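Leave the lid on

When I moved to this country I rented a room in a house with four other people, and we had one kitchen. I learned the language mostly there, between the fridge and the sink. I also learned that people who agree on politics and on rent can disagree very strongly about a pot of rice.

My opinion is simple and I will say it at the start. Most home cooks lift the lid too often. They stir what does not ask to be stirred, they taste when there is nothing to taste yet, and then they say that the recipe was wrong. I believe that a large part of cooking is leaving the food alone, and that we have become bad at it.

I did not always think like this. My mother cooked with the lid on and with the kitchen door closed, and as a child I understood this as strictness. When I started to cook for myself, I did the opposite. I stood over the pot. I added water, then I added more water, then I turned up the heat to get rid of the water. My rice in those years was either soup or gravel. The neighbour from upstairs, Dilek Değirmenci, ate it twice out of politeness, and the third time she brought her own.

She put the rice in the pot, she put the lid on, and she took me to the other room to drink tea. The whole thing took 12 minutes on the small flame and then the same again with the flame off. I remember how uncomfortable I was. I wanted to go and check. She asked me what I would do with the information.

I have thought of this question many times. If I lift the lid and the rice is not ready, I put the lid back and I wait. If I do not lift it, I also wait, but the steam stays where it should be. The look inside gives me nothing except the feeling that I am in charge.

Of course, the modern kitchen is against this kind of patience. Recipes on the internet are written for people who want to be busy. Stir now, stir again, check after two minutes. I once followed a lentil recipe which had 1220 comments under it, and I read far too many of them while the lentils were cooking. Almost every person had changed something in the middle. One had added stock, another had added sugar, and a third had moved everything into the oven. Very few had simply done what was written and waited until the end.

The shops also help us to be impatient. I see pots sold with a thermometer, with a timer, with an application for the telephone. I am not against tools. But I own one small saucepan with a good lid, and it does nearly all I need for rice, for lentils, for buckwheat and for the milk puddings I make in winter. 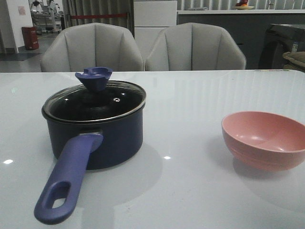
Mirjana Pavlović wrote to me, after an earlier version of this text, that I was being unfair to nervous cooks. In her view a person who has burned three dinners has every right to look, and telling them to trust the pot is like telling somebody who is afraid of dogs to relax. She checks her rice every time, she wrote, and her rice is good.

I accept part of this. A burned dinner costs money, and for some families it is the only dinner. Also, not every stove is honest. In my first room the smallest flame was still a big flame, and there the advice of my neighbour would have given us charcoal. A cook must first know her stove, and to know it she must look. So perhaps I should say that one can look in the first month and then stop.

But I do not agree that checking makes us calm. In my experience it makes us want to check again. It is the same with the post, with the telephone, with a child who is sleeping. We open the door a little to see that everything is fine, and the child wakes up.

There are dishes which need attention, I know. Nobody can leave a custard. Onions for a stew want company, and caramel wants all of you — I have a scar on my thumb to prove it. I speak here only of the quiet dishes, the grains and beans and slow soups, which people cooked for centuries while they were doing the washing or working in the field. They could not stand and watch. The food was made for people who were somewhere else.

Now when I put the rice on, I leave the kitchen. Sometimes I answer a letter, sometimes I only sit. My daughter, who is seven, asks whether it is ready, and I say that I do not know yet. She finds this answer very strange and goes to smell the air by the kitchen door, and usually she can tell me.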